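Why Do Flowers Have Colors?

If you go outside in spring and look at a meadow, you will find yellow flowers, white flowers, purple flowers and maybe some red ones. Leaves are nearly always green. So why are the flowers so different?

The short answer is that a flower has a job to do, and the color helps with the job. A plant can not walk to another plant. It stands all its life in one place. But to make seeds, most flowers need pollen from another flower of the same kind. Pollen is a fine powder, very often yellow. Maybe you have had it on your nose after you smelled a lily.

Somebody must carry the powder. For many plants this somebody is a bee, a butterfly, a beetle, a fly or a small bird. In some warm countries it can even be a bat. The animal comes to drink nectar, a sweet juice inside the flower. While it drinks, pollen sticks to its body. Then it flies to the next flower and some of the pollen falls off there. This is called pollination.

The color is like a sign on a shop. It says: come in, we have food!

Different visitors like different signs

Bees see very well blue, purple and yellow. They can also see ultraviolet, a kind of light that our eyes can not see. Some flowers that look plain yellow to us have dark patterns in ultraviolet, and the patterns point to the middle, where the nectar is. Scientists call them nectar guides. Red is difficult for a bee – to her it looks more like something dark.

Hummingbirds see red without any trouble. Many flowers which they visit are red or orange and have the shape of a long tube, so the long beak fits inside.

Moths fly mostly in the night. A dark purple flower would be hard to find for them, so the flowers they visit are often white or very pale, and many smell strong in the evening.

People like the colors too, of course. We grow flowers in gardens, we give them for birthdays, and we draw them and hang them on the wall.

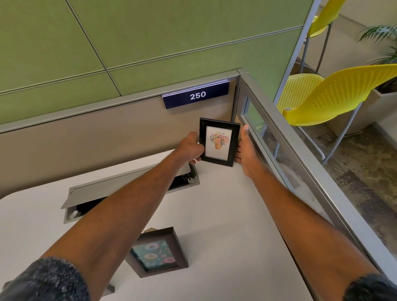 Do all flowers have bright colors?
Grasses, oaks and many other plants have small green or brownish flowers, because the wind carries their pollen and the wind has no eyes.

Where the color comes from

Inside the petals there are pigments. A pigment is a substance that gives color, the same as in your paint box. Two families of pigments are important to know. Carotenoids make yellow and orange, and you find them also in carrots. Anthocyanins make red, purple and blue, and you find them also in red cabbage and blueberries.

White petals are a special case. They usually have no strong pigment. There are tiny spaces with air inside the petal, and they send the light back in all directions. Snow looks white in a similar way.

Try it at home

You need a white carnation, a glass of water and food coloring. Ask an adult to cut the end of the stem. Put 15 drops of blue coloring in the water, put the flower in and leave it until the next day. The stem pulls the water up, and the coloring goes up together with it to the petals. Look for thin blue lines first, near the edges. If you start on Sunday morning, look again before you go to bed and draw what you see.

Text by Theophilus Nutsugah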